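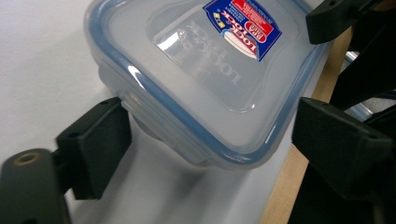 A lidded food box in the jaws of one of the hand-held grippers.

I'd been at Velum's workshop for all of ten minutes before I was handed a gripper and told to look at the pads, never mind the clever bits. So I looked at the pads! They're what touches the box, and they're what goes first, long before the arms or the brass inserts give any bother.

The routine is pleasingly dull. A pair of pads gets a proper check every 600 grips (there's a tally book on a string) and the inserts get looked over at 4,000. In between you squeeze the jaws shut, hold them up to the window and see whether daylight comes through unevenly. If it does, out comes the small screwdriver.
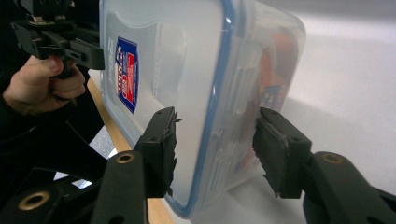

Hưng Dương reckons most people swap their foam far too early, and that a slightly ragged pad will often hold a slippery lid better than a brand new one. I'm not sure everyone at the bench agrees – the Benik manual certainly doesn't – but he's fitted more of them than I have, my own total being one.

Mine took 30 minutes. You scrape off the old glue, wipe the jaw down, press the new foam on and leave it clamped, and then comes the bit I got wrong, which is doing the screws up evenly. 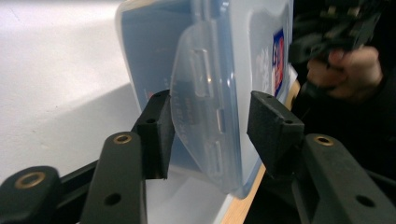 I'd tightened the left one hard and barely touched the right, so the jaws met on a slant and I had to start again. Second go was much better, and I was allowed to enter it in the book myself, tally back to nought, with 100 practice squeezes to do before lunch.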